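The Patience of the Bag Holder

Yu-ting Yip spends her working day with her hands in two plastic handles, packing someone else's shopping. The someone else doesn't exist, and neither, for that matter, does the dinner. The bananas will outlive us all.

She is a teacher of sorts at Clusitz, a small firm above a tyre fitter's, where the pupils are pairs of robot arms and the subject this September is groceries. When she closes her fingers, a gripper closes too. When she sneezes, two arms worth more than my flat give a small, dignified jump.

"You learn to sneeze between takes," she says.

The idea is simple enough to explain to a child, and Clusitz has to explain it to investors. A person steers the arms through a job, the cameras and joints record everything, and a program called Flemis studies the results until it can have a go by itself. A lesson is one run from start to finish, done well or done again. Flemis wants 200 good ones before it will attempt a new task, and a good one is harder to come by than you'd think.

Take bags. I had assumed the fruit would be the difficult part, what with pears being pear-shaped. Fruit is nothing, says Sławomir Wróbel, who runs the lab and has the calm of a man who used to repair church organs. (He once spent a winter inside an instrument of 1837, and says it was better documented than most of his current equipment.) An orange stays an orange while you reach for it. A thin plastic bag is a different bag every time anyone looks at it.

So the arms practise on bags. Yip brings the fingers down on the handles, gathers them, and tries to keep hold while the rest of the thing wanders off in whatever direction it fancies. Pink plastic, canvas tote, fruit basket: the counter looks like the end of a modest trip to the market, run by heavy machinery. 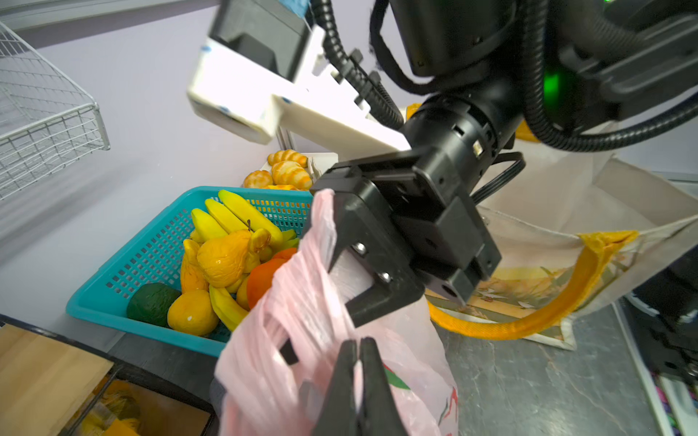 Learning to be slow

Kwan-ho Mak, the newest of the teachers, came from a job in video games and was dreadful for a fortnight. He was too quick. His early lessons were full of flourishes, and Flemis, an obliging student, learnt the flourishes. It approached every avocado with a little swoop.

"We had to throw away 13 of my best ones," he says, still visibly hurt.

What the program likes is someone a bit dull. Go in at the same pace, pause where a pause helps, don't show off. But don't be too tidy either. Wróbel wants his teachers to fumble now and then and put it right, so the machine sees what putting it right looks like. Fumbling on purpose is surprisingly hard. I was given a go at the controls and found I could do it without any training at all.

My attempt took roughly four minutes. I got one handle, lost it, got the other, and squeezed the air in front of a pear with great conviction. Yip watched with her chin in her hand. "We'll keep that one," she said, and I was flattered until Mak explained that they also keep a folder of failures.

King-fai Chiang, who looks after the recordings, has watched more than 300 of them at double speed and claims he can tell who was driving from the wrists alone. Yip rolls hers before she grips. Mak, under stress, still swoops. There is a theory in the office that Flemis will end up with the manners of all of them at once, like a child brought up by several aunts.

Whether anyone wants a robot to pack their shopping is a question I put to everybody, and everybody looked at the kettle. A rival called Jolavano is said to be doing socks. Wróbel thinks socks are a dead end, though he went rather quiet when I asked how the folding was coming along.

By half past four Yip had started another run. She took hold of the handles, breathed out, and told me, quite kindly, to stop leaning on the table.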